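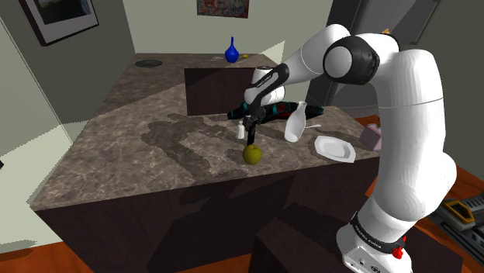 About Oravec

Home / About us / Who we are and how we work

Oravec is an independent practice centre for robot manipulation in domestic and light commercial settings. We write procedures, review the procedures of others, and train the people who are expected to follow them. Our members include equipment integrators, aged-care providers, vocational colleges and research laboratories.

The centre was established by Zdeňka Baláž and Marek Vlček after several years spent auditing factory cells. Industrial sites had fences, interlocks and sign-on sheets. Kitchens and day rooms had none of these, and the programmes being prepared for them were often tested against criteria that had never been written down. The first edition of our code of practice was drafted to fill that gap and has been revised every February.

Our code of practice

The Oravec Code contains 139 clauses in two parts. Part A concerns simulation. Part B concerns physical trials in the presence of people. A member organisation may not begin work under Part B until its Part A records have been reviewed and signed by an assessor from outside the project.

The following principles apply to all work carried out at the centre or under its name.

Rehearsal in simulation. Every new grasping or placing behaviour is first run on a simulated workspace. The workspace must be furnished as a household would furnish it, with fruit, bottles and crockery left on the counter in ordinary positions, including objects that lean or lie on their sides. A cleared bench is not accepted as a test environment.

Sufficient trials. A behaviour is run 3000 times with varied object positions and varied lighting before it is submitted for review. Failed runs are kept. Deleting a failed run from the record is treated as a breach of the code.

Approach and clearance. The pause point above an object must be declared in the test plan, together with the planned path of the elbow and upper links. Reviewers have found that teams give careful attention to the fingers and far less to the remainder of the arm, and clauses 40 to 58 were rewritten accordingly.

Fragile items. Glass, ceramics and anything holding liquid are listed separately in the plan, each with its own force limit. Where the material of an item is not known, it is to be treated as fragile.

Authority to stop. Any person present at a physical trial may stop it, whatever their position. No explanation is required at the time. The reason is entered in the log before the trial resumes.

Plain records. Logs are to be written so that a reader outside the project can follow them. Abbreviations must be defined on the first page.

Training and assessment

Assessor training is led by Mathias Hämmerli and is delivered in two stages. Candidates complete 100 hours of supervised review, followed by a written defence of one assessment chosen by the panel. Registration lasts two years, after which the assessor must sit the defence again.

Short courses for operators and site supervisors are held at our Trillow premises. These cover test plan preparation, incident reporting and the duties of a host organisation. Enrolment is open to non-members at the standard fee.

Publications and tools

Grikari is the centre's template set for test plans and trial logs. It is supplied to members at no charge and may be adapted, provided that clause numbers are left unaltered. Amar, our register of incidents and near misses, is maintained by Iveta Tóth. Entries are anonymised before publication, and reports from organisations outside the membership are welcome.

Governance

The centre is directed by a board of members' representatives, chaired by Tatu Nyaga. Assessors do not sit on the board, and board members do not take part in assessments. Proposed changes to the code are open for comment by any member before they are put to a vote.

Contact and visits

The office is open to visitors on Thursday afternoons by prior arrangement. Enquiries concerning membership, training or licensing of the code should be addressed to the registrar.

Related pages: Code of practice / Register of assessors / Course calendar / Report an incident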